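Brundo bin picking kit, a user's review
Speaker notes, Unnur Thoroddsen
October meetup version (the shorter one, skip the pricing table if we start late)

SLIDE 1: hello

Hi everyone, I'm Unnur, I do automation at Tamimstead, and I've spent a good chunk of this year with my head in a metal bin. Thanks to Jana Kasten for the invite and for letting me go before lunch!

Say up front: we paid for our kit. Brundo haven't seen these slides. Wolfram Görtz from their support desk is in the room, I think, so wave at Wolfram (he's been very patient with me).

SLIDE 2: what you get

The kit is software, a calibration plate, a licence dongle and 2 days of remote setup. You bring the arm, the gripper, the camera and the bin. People miss that on the website, I certainly did, and our first budget had to be redone.

Don't read out the parts list. It's in the handout.

SLIDE 3: the licence

One licence covers one cell. If you want to move it to a second arm you email them and wait for a new key. Ours came the next morning, fine, but plan for it. Updates are free for the first year and after that it's a yearly fee, and the quote we got was fair for what it is.

SLIDE 4: setup

Calibration was the good surprise. Alper Tuncer and I had blocked out a whole week and we were getting sensible pick points by the second afternoon. The wizard is clear, the pictures match the buttons, and when you get a step wrong it tells you which one. I've used far pricier packages that just sulk.

The bin model was the bad surprise. You have to enter the wall angles by hand, and ours slopes at the back. Alper measured it three times and got three answers. (Pause here, people with bins will groan.)

Tip for anyone starting: mark your table and clamp the bin down on day one. We didn't, it crept, and we lost a morning chasing an offset that was just the bin having a wander.

SLIDE 5: the test

We used plain rectangular bars, mixed colours, tipped in any old way. Gemma Sala wrote the test plan and she was strict: no tidying up between picks, and no nudging a bar off the wall because you feel sorry for the robot.

We did 41 full bins. In 19 of them the arm emptied the lot with no help from us. The rest needed a person at some point, nearly always for the last bar or two, lying tight against a wall or right beside another one.

Let that number sit for a second. Some of you will think it's awful. For a bare metal bin with shiny scratches all over the floor I was pretty happy, and it got better once we turned the lights down.

SLIDE 6: the cell 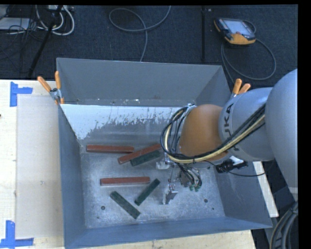 Gripper down in the bin, three red bars and three green still to go.

Talk about the cables while this one's up! Look at that loop by the wrist. The planner treats the arm as a clean shape, so anything you strap to it is your problem. There's a padding setting under Tool, Advanced, and I'd turn it up before you run anything.

Also mention the bars that almost touch, red and green up the back. The software has to decide where one stops and the next one starts, and colour does help it there.

SLIDE 7: would I buy it again?

Yes, for parts like these. For thin or bendy stuff I'd look at the Wunderlich package first, and Gemma has a loaner from them arriving soon if anyone wants to compare notes.

What I'd ask Brundo for: a way to scan the bin instead of typing it in, and a proper undo in the grasp editor. Please, Wolfram, the undo.

SLIDE 8: questions

If they ask about cycle time, say we didn't tune for it and the handout has the raw logs. If they ask about the Hadholm site, that's Jana's project, send them to her.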